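4.2 Service Tone and Reported Wait

Participants were recruited at two restaurants, Berketti and Uderico, during evening service in November. Of the 300 diners approached, 28 declined and 17 returned forms that could not be scored. The rest rated food, noise, lighting and staff manner on a scale from 1 to 5, and gave their own estimate of the time between ordering and the first plate.

Staff manner was the strongest predictor of the overall score at both sites. Lighting had a small effect at Uderico and none at Berketti. Diners who rated staff manner at 2 or lower overestimated the wait by up to 17 minutes when compared with the kitchen ticket. Diners who gave a 4 or 5 showed no consistent error in either direction. This agrees with the pilot by Buzatu and Avram, although their sample was limited to lunch service.

Hearsay was treated separately. Guests who had been told in advance that the service was poor did not score it lower than first-time guests with no prior opinion – the difference was within the margin of error at each site. Parsa reports the opposite pattern for hotel bars, where guests tend to stay longer and order in several rounds. We did not record the number of rounds, and party size was entered only at Berketti. Both variables are included in the revised form used in Section 5.

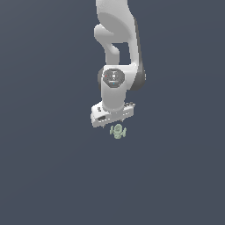

Figure 3. White robotic arm, simulated view on a plain gray background.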